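阅读时间：8 分钟

周三，下午四点多开始写，写完大概要拖到晚饭后

今天本来只想把抓取工位的操作规程改两个错别字，结果越看越觉得有几条写得含糊，索性泡了壶茶，坐下来从头理一遍。这份规程最早是我们从 Prumasow 项目那边抄过来的，当时赶进度，很多句子只是把人家的话换了个顺序。现在工位跑了这么久，大家手上都攒了不少自己的习惯，有些习惯很好，值得写进去；有些习惯嘛，我自己也犯，写出来算是给自己提个醒。各位看到哪条不顺眼，直接在旁边批，用铅笔用红笔都行，我不介意的。

先说开班前的检查。原来那条只有一句“确认设备状态良好”，这话等于没说。什么叫良好？新来的同学站在那里，看看臂，看看屏幕，点点头，就算确认过了。我改成了具体要动手的事：急停按下去再旋开，看控制器有没有报；手爪空载开合一遍，听声音；线缆从腕部一路摸到底座，摸的时候臂必须在停止状态，示教器拿在自己手里。最后这半句我加了下划线。上个月 Firnon 那台检修，两个人一个摸线一个拿示教器，聊着天就把这事给做了，没出问题，可是我站在旁边看得后背发凉。规矩就是一个人摸线，示教器也在这个人手里，别人要帮忙可以帮忙递扳手。

线缆这一块我还想多啰嗦几句。腕部那一圈留多少余量，一直是各凭手感。留少了，臂转到极限姿态会绷住；留多了，线圈鼓出来，容易刮到旁边立着的东西，比如箱壁上的夹子。我的建议是以后每换一次走线，都用低速把常用的几个姿态走一遍，人站在围线外面看，看线圈鼓到哪里，离最近的固定物还有多远，记在走线表上。低速就是低速，150 mm/s，不要因为看着没事就往上调。走完之后再谈正式速度。

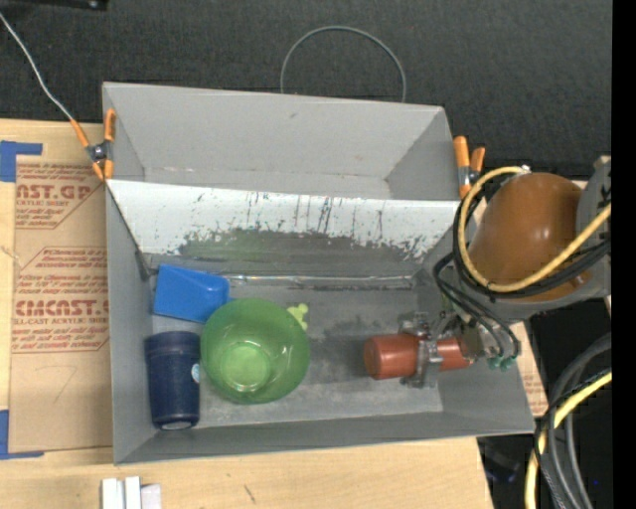

说到夹子，固定箱体的方式也得有个说法。弹簧夹方便，我自己也爱用，顺手一捏就上去了，可是它终究是临时的东西。规程里原来完全没提，我补了一条：凡是伸进手爪活动范围、或者高出箱沿的夹具，必须在碰撞模型里有对应的体积，宁可画大一点，画个方块也行。夹子挪了位置，模型跟着改，改完在记录本上写一行。如果某个夹子在同一个地方待满一个月，那它就不算临时的了，请加工间做个正经的压块，别再拖了（这句主要是写给我自己看的，我桌上那张加工单从七月放到现在）。

隔板和箱底的磨损，我想单列一项。涂层刮花了不光是难看，视觉那边对底色是敏感的，露出深色的地方多了，分割结果会慢慢飘，而且飘得很慢，慢到每天看都觉得跟昨天一样。所以我提议每周固定一个时间，清空箱子，用同一个曝光拍一张空箱图存进 Rakena 的文件夹，跟最早那张比。比出来差得多，就换隔板或者重新标底图，两样选一样，写清楚选的哪样。透明的、半透明的、反光的物品本来就难认，底子再花，算法同事就更冤枉了。

接着是物品摆放。这一条争论最多，我尽量把两边的意见都写进来。一派觉得每轮开始前应该按图摆好，位置可重复，结果才好比较；另一派觉得随手倒进去才接近真实使用，摆得太整齐，成功率虚高。我想了两天，觉得两种都要留，只是必须标明是哪一种。记录表上加一栏，“摆”或者“倒”，填一个字就行，不费事。最忌讳的是倒完之后看着有一件不好抓，伸手拨一下，然后照样填“倒”。我知道大家是好心，我也拨过，拨完心里还挺舒坦的，可数据就说不清了。真要拨，可以，在备注里写“拨过”，这一轮单独统计，没有人会怪你。

物品有重叠的情况，建议在备注里注明谁压着谁。重叠时抓下面那件，上面那件被带翻、带跑，算不算失败？原来没写，各人判法不同，于是同一段录像三个人看出三种成功率。我现在的写法是：目标物抓起并放到指定区就算成功，连带移动了别的物品另记一次“扰动”，扰动不影响成功与否，但报表里两列都要给。这样 Mallura 那边拿去看的时候，他们关心哪一列就看哪一列，不用再打电话回来问。

还有手爪夹持力。现在默认值是按硬物调的，夹圆柱形的东西挺稳，夹薄壁的杯子和碗我总有点心疼。规程里写了“根据物品调整”，可没写谁来调、调完放哪儿。我改成每类物品一行，存在参数表里，改动要留旧值。旧值非常要紧！上次有人改完效果变差，想退回去，翻遍了也找不到原来是多少，最后是凭记忆填的，填得对不对到今天也没人敢打包票。

样本量的事也顺便定一下。目前累计的抓取记录是 3593 次，听着不少，可是里头夹着好几版手爪参数和两种摆放方式，真正条件一致、能拿来比的没有那么多。以后每改一版关键参数，跑满 1000 次再下结论，中途可以看趋势，私下聊聊也没关系，但是不往周报里写。我知道大家着急，我也着急，跑到一半看见曲线往上走，手就痒。忍一忍，周报上写“进行中”三个字，不丢人的。

中途停机的处理，原文有两条互相打架，一条说停机后先复位，一条说停机后先拍照。我把顺序定死了：先停，后拍，再看，最后才复位。拍照时人不要探身进去，用架上的相机就好。复位之前，手爪里如果还夹着东西，先想好它会掉到哪里，再开爪。被夹住的东西不要用手去拽，哪怕看着一拽就能下来。这一条请各位无论如何照做，赶时间也照做。

桌面管理我只写了短短一段，怕写多了大家嫌我管得宽。箱子周围留给正在用的东西，板材、垫片、备用件，当天用得着的可以放在外侧，用胶带把位置标好，收工时要么归架，要么在白板上写明留到哪天。带包纸的亚克力板，包纸别急着撕，划花了再配一块要等好些天。臂的活动范围投影到桌面上的那一圈，不放任何没固定的东西。我打算下周把那一圈量出来，用地胶或者什么颜色醒目的东西贴一下，颜色大家投票，我偏心黄色，不过黄色的线缆已经够多了，看着可能会乱。

交接班。原来的交接表有 9 项，我数了两遍想删掉几项，最后一项也没舍得删，倒是把顺序换了换，让最要紧的“当前有没有未恢复的报警”排到第一行。交接的时候两个人都在工位旁边，不要隔着微信交。电话里讲一句“都正常”，接班的人心里其实是没底的，到了现场还得自己重新看一遍，那还不如当面看。

还没想明白的几件事，先记在这儿：

一、低速验证要不要每次换箱子都做。严格讲应该做，可换同型号的箱子也做，大家怨气会很大。我倾向于同型号只核对四个角的位置，有偏差再走低速。等跟安全那边聊完再定。

二、空箱图的光照。下午窗边的光会斜进来，拍的时间不固定，图就没法比。要不统一上午九点，要不拉帘子。帘子的挂钩掉了两个，得先修。

三、“扰动”的判定阈值。碗轻轻转了一点角度算不算？我觉得不算，视觉组觉得算。留着周会上说。

四、规程打印出来之后贴在哪里。贴控制柜上大家背对着它，贴门上又没人停下来看。暂时夹在记录本封面里面。

改好的稿子已经放到共享盘里，文件名后面加了“待批”，旧版先不删。茶早凉了，我去把它倒掉，顺便看看挂钩还有没有备件。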